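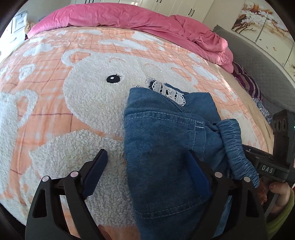
A folded denim garment between the two fingers of a hand-held gripper, on a plaid fleece blanket.

Recording folding demos at home without wasting a month

Most guides to collecting hand-held gripper data tell you to get as many episodes as you can. I don't buy it. At Balell we threw out the bulk of our first 600 because they all showed the same fold, done the same way, on the same bare board. Our model learned the board.

What follows is the routine we use now for the Masri clothing set. It is slower and I trust it a bit more.

1. Pick the surface first. A bed is a good choice. Patterned fleece is harder on the model than a plain sheet, so use both.

2. Choose clothes with awkward parts. Gathered elastic, lace trim and thick seams all behave differently under the pads. A stack of T-shirts will flatter your results.

3. Start each take with the fingers open and well clear of the cloth. Hold still for 2 seconds, then move. 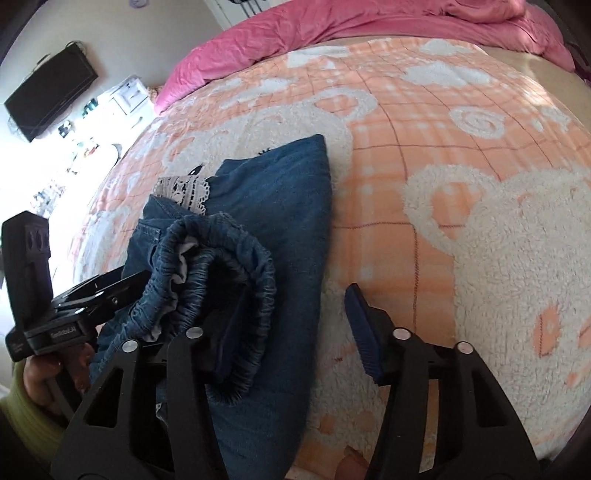

4. Close on a folded edge, and go in low. If the pads skid off, keep recording and try again. The Pevau notes say to delete failed grabs. I would keep them, with a label, until somebody shows me a fair test where deleting helped.

5. Change the starting pose every take. Turn the garment, flip it, let a waistband flop over. People swear they do this and then don't, so check your first frames side by side.

6. Stop at 14 takes per garment. After that your hand gets lazy and the paths all look alike.

Aim for 200 usable takes before you train anything. Then test on a bed the model has never seen. Stevgate's write-up skips that step, and I'd read its success rate with that in mind.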